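Home / Features / Film / Four Nights at the Bonumel

Four Nights at the Bonumel: My Love Letter to a Very Long Movie Festival

By Uchenna Aliyu
March 10, 2026

I should say up front that I have terrible stamina for movies. I fall asleep on planes before the studio logo is done. So when my editor asked if I wanted to spend four nights at the Bonumel watching the whole Arben Angelovski retrospective, I said yes very fast, before I could think about the seats.

The Bonumel has 284 of them, and they are old, and the springs have opinions. I picked one on the aisle in the eighth row the first night and went back to it every night after that. By Saturday the woman behind me was saving it for me with her scarf (thank you, scarf lady!).

If you don't know Angelovski, you probably know Hulell, the one with the ferry. It played everywhere for a couple of weeks and then it was gone, and people still bring it up at dinner. A ferry pilot loses his license and keeps showing up for work anyway. The first half hour has hardly any talking in it. I had only ever seen it on my laptop, and I had no idea how much of that movie is sound! The engine gets into your ribs. When it cuts out near the end, the whole theater went quiet with it, and then a guy in front of me dropped his entire popcorn.

The early stuff is rougher. Iyamu, his first feature, was shot in 16 days, and there's a dinner party in the middle that goes on way too long. I kind of loved it anyway. Everybody at the table is lying to everybody else, and the actor playing the uncle is so good that you start watching him even when other people are talking. He just butters bread. I could watch that man butter bread for a whole sequel.

Night three was the shorts, 8 of them back to back, and I'll admit I drifted off during the one about the lighthouse. The one about the piano tuner woke me right up again. It's funny in a way his features almost never are, and I wish he'd make more like it.

Then there's Ekurau, which is the reason most of us were there. It's the new one, it opens in April, and it's his first try at anything like science fiction. I was nervous. Directors who are great with kitchens and boats don't always do well with the future. But he shoots it like one of his kitchens! The story sticks with two sisters who haven't spoken in years and have to share a workshop for one winter, and most of the big moments happen across a table.

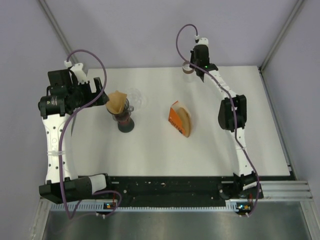

Two arms, one tabletop.

My one real complaint is the last reel. There's a speech on a rooftop that tells us everything we already got from the sisters' faces, and I wanted to reach up and turn the volume down. The music is pushy there too. Still, the final shot had me digging through my bag for a napkin, so take my grumbling with some salt.

Angelovski came out afterward in a sweater with a hole in the elbow and took questions until the staff started turning lights off. Somebody asked how long the first cut was. "Some 200 minutes," he said, "and my mother liked it." Somebody else asked about the rooftop speech, and he laughed and said he'd been fighting with himself over it for months. I felt very smart for a second.

I walked home instead of taking the bus. My back hurt, I had popcorn salt on my coat, and I'd already texted three people about seeing Hulell on a big screen the next time it comes around.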